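Kondness Guesthouse: Gallery
Home / Rooms / Gallery / Rates / Getting Here / Contact

Rooms and Common Areas After the Refit

Kondness closed at the beginning of November for a refit of the upstairs rooms and the sitting areas and opened again in the spring. The work took 132 days. This page covers the furniture and soft furnishings, because those are what most returning guests ask about. Bathrooms and the heating system are on a separate page.

Grethe Steinarsdóttir chose the furniture. She kept what was sound, had several pieces re-covered, and bought new only where the old item was past repair. The total spent on furniture and textiles was 1,947 per room, not counting mattresses.

The entries below are arranged by area. Items that can be bought elsewhere are named where we have the name. Please do not ask us to sell pieces from the rooms. We get this question often and the answer is no.

Entrance and stairs

The coat hooks by the front door are the old ones, cleaned and put back at the same height. The bench under them has a lift-up seat for boots. It was too long for the wall after the new door went in, so one end was cut down.

The stair runner is wool, dark blue, from Koltetis. It is fixed with rods on every step. The rods came with the house. Two were missing and the replacements are a slightly different color if you look for them.

The hall lamp is on a timer and stays on low until morning.

Breakfast room

Tables were sanded and oiled. The oil has to be renewed twice a year, and hot cups still leave a ring, so there are coasters in the drawer at the end of each table. Please use them.

The chairs are a mixed set. Grethe had been buying them singly for years. All of them now have the same seat pads, made by Adomaitis in a washable cotton. The pads tie at the back.

The sideboard holds 100 plates and the cups to go with them. It is the heaviest thing in the house and was not moved during the work. The floor was finished up to its feet.

Bedrooms

Beds in all rooms are the same model by Muneck, with a slatted base and a padded headboard. The height is 16 inches to the top of the frame, lower than the old beds. Guests who need a higher bed can ask for risers when they book.

Curtains are lined. The rooms facing the yard get morning sun and have a second blind behind the curtain. The blinds pull down from the left side.

Each bedroom has a reading lamp with its own switch. The wall sockets were moved up from the baseboard to bed level.

Blankets are folded on the shelf in the closet. There is one spare for each bed and more in the linen cupboard on the landing, which is not locked.

Seating and small textiles

The tub chairs replaced the wicker ones, which had begun to catch on clothing. We tried two samples before ordering. The first had a lower back and a thin seat and was returned. The gray upholstery hides lint well but should be brushed, not rubbed, if something is spilled on it. The shaggy white pieces are shaken outside and washed cold. They shed for the first few weeks.

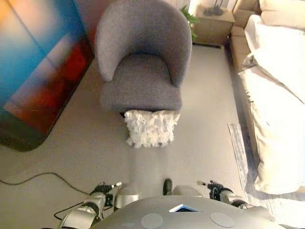
Gray tub chair with a light wooden nightstand, a leafy plant and one of the fluffy white pieces on the floor.

The plants are watered by the house, so guests do not need to do it. They get turned every week or they lean toward the light.

Nightstands have been waxed. A glass of water is fine on them. Candles are not allowed in any room.

Landing

The bookshelf on the landing is open to everyone. Take a book home if you have not finished it and mail it back, or leave another in its place. Games are on the bottom shelf. The jigsaw with the harbor on it has a piece missing.

The armchair next to the shelf was re-covered in green corduroy and is the only piece left from the original sitting room.

Still to be done

The small room at the back has its new bed but is waiting for curtains. The garden furniture needs painting and will go out when that is finished. Entries for both will be added to this page.

Questions about rooms and bookings go through the contact page. For allergies to wool or feathers, write before you arrive and the bedding will be changed.

Page last updated May 23, 2022

Back to Rooms | Next: Bathrooms and Heating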